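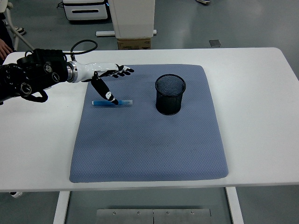
Mesh pen holder and blue marker or glue stick on one of the padded desk mats.

Shared Desks: New Arrangements from July

By So-yul Geum, Office Services
July

Category: Workplace News / Your Building

Following the spring review of shared work areas, Office Services has introduced a common standard for all unassigned desks at Jelomberg. The standard applies to the second-floor study room, the project rooms along the east corridor and the white tables outside the print area. Assigned desks are not affected.

Each shared desk will now carry a padded mat and one pen holder. The mats are grayish blue with a fine diamond texture and were selected after a trial in the east corridor, during which staff reported that pens and small tools rolled less than they had on the bare tabletops. The pen holders are black metal mesh. A total of 288 holders were ordered through our supplier, Tostel, and any not placed on desks will be held in the stationery closet for replacements.

Colleagues are asked to observe the following when leaving a shared desk:

Return pens, markers and glue sticks to the holder. Items left on the mat at the end of the day will be put in the holder by the evening team.

Do not store personal belongings in the holder. Scissors and craft knives are to be kept in the drawer unit by the door.

Leave the mat on the table. Several were moved to meeting rooms during the trial and had to be retrieved.

Mats may be wiped with a damp cloth and a little dish soap. Solvent cleaners, including the whiteboard spray, should not be used on them. Ink marks that do not come off with soap should be reported to Hwa-young Ra at the Office Services counter, which is open from 9 a.m.

Stationery will be restocked at the start of every month. Departments that require larger quantities for workshops or training should continue to use the Nomedeck request form and allow 2 working days for collection. Requests for more than 100 items must be approved by a department head before they are submitted.

Office Services thanks Alina Sandu and the print area staff for their assistance with the trial. A short survey on the new arrangements will be circulated in the fall, and the results will appear in this newsletter.

Comments (4)

Jae-in Cheon
Will the project rooms get the larger drawer units as well? Ours has one drawer and it does not close.

Hwa-young Ra
Drawer units are part of the furniture budget and are being looked at separately. Please send me the room number and I will have the runner checked.

Ok-hee Seo
The mats are a real improvement for anyone who writes by hand. Could we have a few more glue sticks in the east corridor? They are always the first thing to go.

Alina Sandu
Seconding the glue sticks. Also, dish soap does work on highlighter if you get to it the same day.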